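Section 4: Giving Points Through Your Dratidley Rewards Account

So you've got points sitting in your account and you'd like them to do some good. Great! Setting up point giving takes a few minutes, and once it's on you can support a student travel project with a couple of clicks any time you like. The steps are the same on the website and in the Dratidley app, though the buttons are laid out a little differently on smaller phones.

Before you start

You will need:
Your member number and password
A confirmed email address (see Section 2 if yours still says Pending)
A balance of at least 676 points, the smallest gift the system accepts

Turning on giving

1. Sign in and open My Account.
2. Choose Preferences, then Giving. If you joined through a Hollix partner hotel, the tab is called Share instead.
3. Switch Giving to On. A short set of terms opens in the same window.
4. Read the terms, check the box at the bottom and choose Save.
5. Open the confirmation email and select the link inside. The link works for one day. Need a fresh one? Go back to the Giving tab and choose Send Again.

Note: Family accounts can have giving turned on only by the main account holder. Other members on the account can still suggest a project, and we love it when the kids do the picking!

Choosing a project

6. From the Giving tab, choose Browse Projects. You'll see two to begin with: Mateos, which sends high school classes on language exchanges, and Uda, which pays for field trips to coastal research stations.
7. Select a project name to read about upcoming trips, the schools taking part and how many points are still needed.
8. Choose Support This Project. To split a gift between both, choose Support Both and set the share for each with the slider.

The trip pages are well worth a look before you decide. Students post journal entries from the road, and some of them are wonderful (the Uda tide pool diaries from August are a favorite around our office).

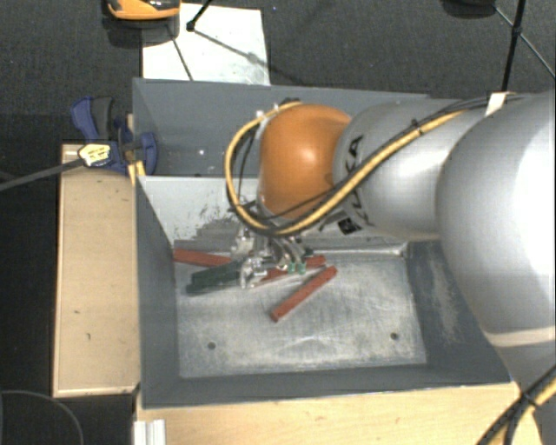
If you'd like to hear when new entries go up, choose Follow on any trip page. Following a trip doesn't commit you to a gift, and you can stop the emails whenever you want.

Making your gift

9. Type the number of points you want to give. Whole numbers only, and leave out the comma: 1258, not 1,258.
10. Choose One Time or Monthly. Monthly gifts go out on the first of each month.
11. Check the summary page. It shows your balance before and after the gift. A member with 2819 points who gives 1258, for instance, would not drop below the level needed to give again.
12. Choose Give Points. Your receipt number appears at the top of the page and is emailed to you as well.

CAUTION: Gifts are final. Points can't be returned to your account after step 12, even if a trip is postponed. Points given to a postponed trip move to the next one in the same project.

CAUTION: Points you've already set aside for a hotel booking still show in your total balance. Check the Available line before you give, or your booking may go back to the cash price.

Changing or stopping a monthly gift

13. Open Giving, then My Gifts.
14. Select Edit next to the gift. You can change the amount, switch projects, skip a month or stop altogether.
15. Choose Save. Changes made on the last day of the month take effect with the following gift.

Note: If your balance is too low when a monthly gift comes due, we skip that month and send you an email. There's no fee, and the gift picks up again once you have enough points.

Adding a message

Every gift can carry a note to the students. Select Add a Message on the receipt page and type away! Teachers read the notes aloud before departure, so please leave out your last name, phone number and address. Messages can be edited until the trip page shows Departed.

For gift history and printed statements, go to Section 5.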